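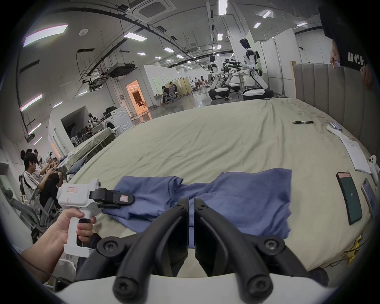
March, notebook 2, Prundside

Open-plan room, folding trials on the bed. Surface is the greenish-beige sheet, left wrinkled. Item is the blue cloth.

Method: lay out, smooth toward the headboard end, bring the sides in, then halve. Stop when all edges sit within the outline of the bottom layer. Start again if the stack opens on release.

14:20. Creases in the left half of the blue cloth carry through to the next fold. Flattening the whole piece first takes longer but saves a refold. Note for K. Kerr: put flattening down as its own step on the Pelletier sheet.

The mattress gives under pressure, so a crease pressed here comes out softer than on the table. Do not compare bed times with table times.

Pen, paper notes, earbud case and both phones were kept on the sheet, headboard side. Move them to the nightstand before the next set. Yellow cable to come off the bed as well.

Target is 100 folds per item type, 1,000 for the full Corkis list. Towels next, 6 per set, then the shirts again on a tight sheet.

To do: ask Kirstin whether a half-open flap counts as a finished fold.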